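5 March 2023

Woke up with the word "regrasp" in my head, so that's where we are in life.

The target for this batch at Gunero is 2000 good episodes by May. An episode is one job done start to finish with the arms under my control, every joint angle and every camera saved, so that Hosoda (the model, which has a nicer name than any of us) can learn to do it without me. I am training my replacement and my replacement is a slow student. I try not to take it personally.

I did 30 before lunch. I threw out more than I'd like to write down, even here.

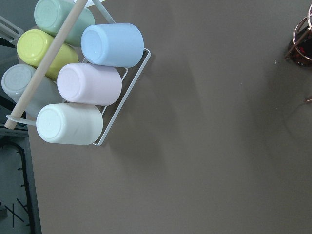
The new task sheet is all drinks, snacks and things that go with drinks and snacks. Somebody upstairs believes a cafe is the easy place to start, and I would like to know what cafe they go to. The cups alone could keep me employed until retirement. They lie on their sides in that white wire rack, all in baby-shower colors, and the sheet says "pick up cup" as if that were one thing. A cup on its side can be taken by the rim, by the base or by the body, and whichever I choose, I have to choose it often enough for Hosoda to see a habit and vary it often enough for it not to see a superstition. The Fatell people call this "coverage." I call it changing my mind on a schedule.

My own bad habit showed up in the playback. I hover. I come down toward a thing, stop just short, think about it, and then go in. The first version of the model learned the hover beautifully. It would stop above the table and think for as long as you let it, and then not pick anything up. They cut the pauses out of the old data and told me to move like I meant it. I have been moving like I mean it ever since and my shoulders are killing me.

Bottles after lunch. I like bottles. They have a neck, the neck is the same every time, and you know right away if you've got it or you haven't. My notes say to tag each try as clean, messy or fail, and I had a long talk with myself over what counts as messy. If the bottle taps the tray on the way over but ends up where it should, is that messy? I put messy. Then I did it again exactly the same way and put clean, so the label file now contains my mood. 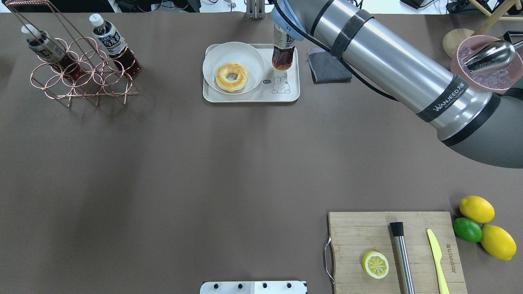

There's a field for comments too. Nobody reads it, I'm fairly sure, so I've started using it for weather.

The afternoon went the way afternoons go. Reset the table, run it, reset the table. Resetting takes longer than running, and it's the part that isn't in the data. Every object has to move a little between tries, but only as far as the sheet allows, so I spend the day nudging a lemon a thumb's width to the left and feeling responsible for it. If I ever write a book about machine learning it will mostly be about putting things back.

Donut note for myself: stop looking at the donut.

Late in the day I asked on the group chat if we could keep the failed tries instead of binning them. Seems a waste. A person learns plenty from dropping things, and I have drops of real quality.

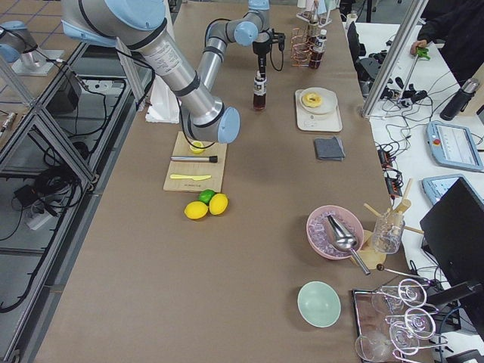
Brosness wrote back within the minute that failures are fine to keep as long as they come with a recovery, and that a drop followed by me saying a word and hitting stop doesn't count as a recovery. Fair. They want 40 of those by the next upload: fumble it, notice, fix it, carry on. On purpose, but natural looking.

So tomorrow I get to practice making mistakes convincingly. I tried two before I packed up and both came out perfect, smooth as anything, the best grasps I'd made all day. Marked them fail.

Left knee still sore. Need to buy bread and call about the car.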